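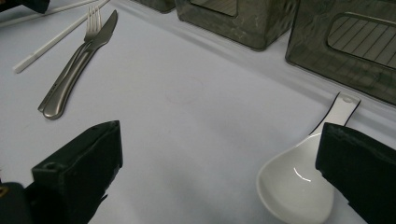 4.2 The mixed place setting as a sorting problem

Most studies of household sorting begin with the cutlery drawer, presumably because every researcher owns one and few are proud of it. The drawer comes with its answer molded in: a long slot for knives, a long slot for forks, and a slot at the side where the corkscrew goes to be forgotten. We wanted a task in which the containers offered no opinion. Three identical smoky-gray ones in a row serve this purpose well.

The items were chosen to quarrel a little. A fork and a knife travel as a couple in any Nasville diner. Chopsticks are a couple by necessity. The white ceramic soup spoon belongs with the chopsticks by table custom, with the fork and knife by the general idea of cutlery, and with the teacups by material. In the Hatisar interviews it was assigned to all three families, sometimes by the same person before and after lunch.

Figure 2. Tableware on a white tabletop, with the two long white chopsticks in the left basket and the fork, knife and soup spoon on the table. 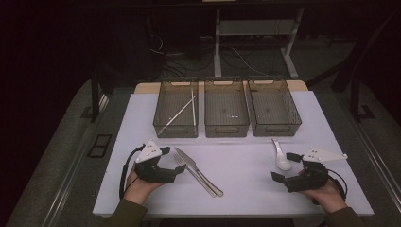
Minoru Fukuda objected, on reading a draft of this section, that a soup spoon in a basket of its own has been stored and has yet to be sorted, and that one might as well give every object a basket and call the house tidy. We take the point. Masaru Oda replied that this describes his kitchen, which works. The disagreement was left standing over a Sunday and was no closer to settlement afterward.

Our position is duller than either. With three containers and three kinds of thing, the one-kind-per-container rule is cheap to remember and easy to check from across a room. It fails when the teaspoons arrive. Badach (section 2) proposes that households switch at that point from sorting by kind to sorting by meal, and the Yoshida diaries give this some support, although 10 of the diarists switched back within the month and one gave up on containers altogether in favor of a jar.

We therefore treat the three-basket table as the simplest case worth arguing about, and turn in 4.3 to what happens when a ladle is added.

Print this section | E-mail this section

Contact the authors | Copyright the authors, all rights reserved | Back to top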